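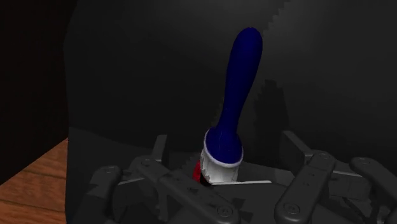
Zukwood Lentil Project: Making a Soup People Want Twice

10/9/26

For our food project we picked red lentil soup, and I still can't believe how much there is to learn from one pot! The aim was a recipe that a student could cook on a weeknight, with things from an ordinary corner shop, that tasted good enough to make again the week after.

We started from a very plain version: 276 g of red lentils, one onion, two carrots, stock, salt. It was fine (a bit like warm porridge, if I'm being fair to it). Then we changed one thing at a time and wrote down what happened.

Batch two had the onion cooked slowly in oil for 16 minutes before anything else went in. What a difference! It came out sweeter and deeper, and we hadn't spent an extra penny. Batch three kept the slow onion and added cumin and a little smoked paprika, fried for less than a minute with the garlic. My notes for that one just say "YES" and then the amounts, which luckily I could still read.

Batch four was lemon. We tried it at the start of the simmer and again at the end, and the end won easily, because the early lemon had gone flat by the time we ate.
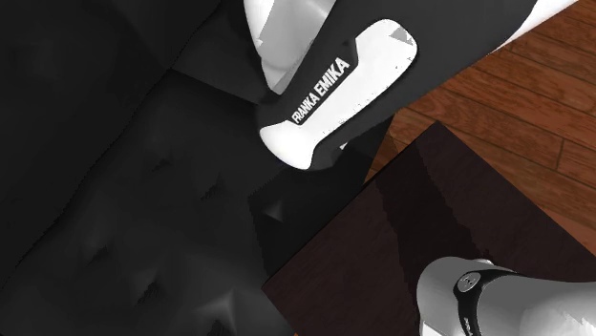
Katalin Kun wrote on our tasting sheet that the lemon was lovely but the soup was now too thin for her, and that she would rather have something the spoon nearly stands up in. She also asked for more salt, and toast.

So batch five used less stock and we mashed half the pot with a potato masher, leaving the rest as it was. That gave us a thick soup with some bite left in the carrots, and it's the one I'd cook tomorrow. It needs stirring near the end or it catches on the bottom. We lost a good ladleful of batch five that way.

The whole pot cost us 90p a bowl including the lemon, though the spices were already in the cupboard and we didn't count those. A second go at the costs is still to do.

Next we want to try it with coconut milk, and with brown lentils, which I suspect will need a lot longer. The leftover batch five is in the freezer, labelled, two tubs.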